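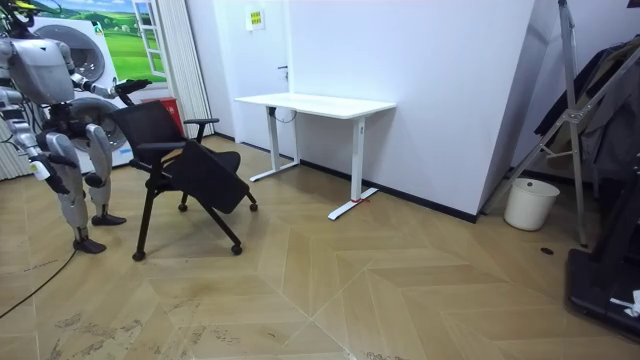
The folding chair, by the standing desk and the stacked laundry. Photo: Nele Wuyts

Home | Features | Rooms | Archive

The Chair That Would Rather Not Be One

By Tomás Ní Bhriain
April

Print this article | E-mail to a friend

Every office has a chair that is waiting for someone else to sit in it. In the Westwood building it is black, with a mesh back, thin splayed legs and small casters, and a seat that tips down toward the front when it is partway folded. You can sit on it once you've won the argument.

Folding office chairs promise two things that don't belong together. A proper office chair wants to stay put and be adjusted for years by a person with a sore back. A folding chair wants to be in the closet. Put them in one body and you get furniture with one foot out the door, on wheels.

Dewanti Manurung bought it for $58, on the theory that a room with a standing desk needs only an occasional seat. The theory lasted until two in the afternoon. "I love standing," she told me, sitting down.

The room itself has never settled on a job. There is the desk, white and plain on its T-shaped legs. There is parquet. There is a washer-dryer stacked up like bunk beds, and over it a painted meadow with a painted window, so that whoever is waiting on the towels can enjoy the weather. It is always nice out. Ikhsan Pillai, who takes his calls in there, says the clouds have done more for him than the $539 he spent on a desk lamp and a course in breathing.

The pleated curtain was Danang Tuhumury's idea. He wanted the laundry to have some privacy.

As for folding the chair, opinion is split. Manurung goes in from the backrest, one hand on top, and lets the seat come to her. Pillai attacks the seat first and has pinched the same thumb twice. Tuhumury rolls it to the wall as it is and calls that storage.

I tried it myself before leaving and got it halfway. They told me that was pretty good for a first visit.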